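Chapter 15
Time Alignment and Pose Recovery from Hand-Held Grippers

15.1 Why the streams disagree

A hand-held gripper produces at least three streams: wide-angle video, inertial readings, and finger width. Each is stamped by its own clock. Before a policy can be trained, the streams must be placed on one time base and the gripper path must be recovered in a fixed frame.

The Fladik toolchain used in this chapter does this in two passes. The first estimates a constant offset per stream. The second fits clock drift over the full recording. In the Pritmont set, 271 of 849 recordings needed the second pass; for the rest, a constant offset left an error below 18 milliseconds.

Pose recovery is harder when several operators share a room. Moving people supply image features that belong to no fixed surface, and the tracker must reject them before it solves for camera motion. Square markers give a second source of relative pose between two grippers, provided the marker is in view and its size is known.

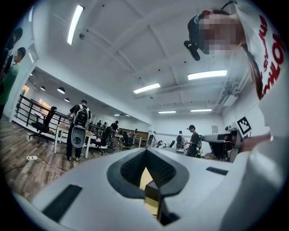 Figure 15.1 View from one gripper camera. A second gripper, at right, carries a square fiducial marker.

Section 15.2 defines the frames and states the offset problem as least squares. Section 15.3 covers outlier rejection. Readers who know the Sistness file format may skip Section 15.4.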